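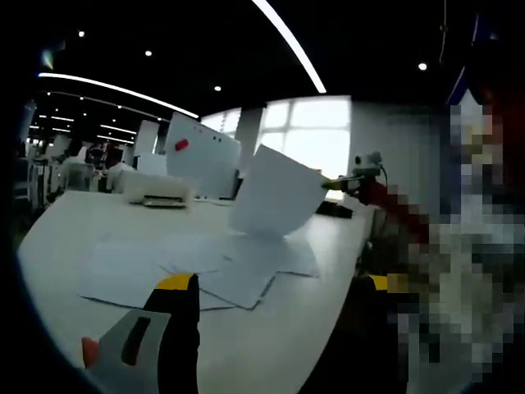 Vol. 3, Issue 21

Leva Draft Pick Tables
README for the data files

This data set contains draft picks and pick trades of the Leva football league, the amateur American football league in which Etus and Drendalov play. It was prepared for people who want to compare how teams build their rosters. The current version is from 19th May.

Contents

picks.csv has one row for each pick, 2187 rows in total. The columns are season, round, overall number, team that made the pick, position of the player and games started in the first contract.

trades.csv has one row for each trade in which at least one pick changed its team. When a pick was traded more than once before the draft, every step has its own row, and the column "step" gives the order.

teams.csv connects the short team codes with the full names. Please note that Sumampouw played as Drendalov B in the early seasons. Both names have the code SUM.

Known problems

Games started are missing for 40 picks, almost all of them from the oldest seasons. These cells are empty. Please do not read them as zero.

The position is the one announced on draft day. A player who was drafted as safety and later moved to cornerback stays a safety in our table.

Conditional picks are listed with the round which was finally given. The original condition is in the column "note", but the wording is not uniform and it is difficult to filter by it.

In the previous version, compensatory picks of Etus were counted twice in round 3. If you calculated averages with the old file, you should calculate them again.

How to load

The files are in UTF-8, separated with semicolons. The first row is the header. The key between picks.csv and trades.csv is pick_id.

Updates

The next update is planned for November, after the trade deadline. Corrections are welcome through the issue page. Please give the pick_id and the source.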